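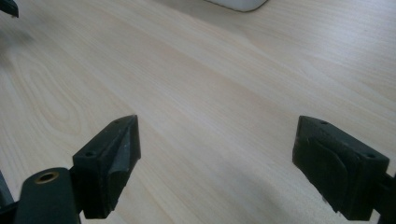
Week 6: Reading a break before you paddle out

Hi all, these are my notes from the talk, tidied up a bit for those of you who missed it or were too cold to write anything down. Bring them to the beach session at Bostham, because I'll be asking you to do all of this for real.

Start on the sand

Most beginners get changed, wax up and run straight in. Please don't! I want you standing on the dune for 20 minutes with your board on the ground. A quiet patch of ocean can look lovely and flat right up until a set arrives, and if you've only watched for two minutes you may have missed the sets altogether. Longer period swell tends to come with longer waits between them, so on a groundswell day be patient.

While you're up there, pick two landmarks that line up one behind the other (at Bostham I use the light pole and the corner of the toilet block). Once you're in the water, check them every few waves. If they've slid apart, you've drifted.

Where the water goes out

All the water coming in over the banks has to go back somewhere, and it usually goes through the deeper gaps between them. Look for darker water, fewer breaking waves, and sometimes a rippled or sandy-coloured surface heading out to sea. Experienced surfers use a rip to get out the back. You lot are not doing that yet without me beside you.

If you do end up in one, stay with your board, stay calm and put your arm up if you need help. Don't try to paddle straight back against it. Once the pull eases, work your way across towards the white water and let it bring you in.

Which way is it breaking?

We had a good old muddle over this last time. Lefts and rights are named from the surfer's point of view, looking towards the beach. So a wave that peels to your right as you ride in is a right, even though your mum on the sand sees it going left. Vesela Kos drew this on the whiteboard for us and I think it finally stuck.

Who has priority

The surfer closest to the peak has the wave. If someone is already up and riding, pull back – even if you've paddled your heart out for it. When you're paddling out, go wide around the break, and if you get caught inside, head for the white water behind the rider so they keep the open face. Never throw your board away to dive under a wave. Your leg rope stretches, and there may be somebody behind you.

For next time

Watch your local break at low tide and again at high, and sketch where the banks seem to be each time. Rough colouring-in is fine. Then have a read of the paddling notes from February, especially the part on turtle rolls, as we'll be practising those first.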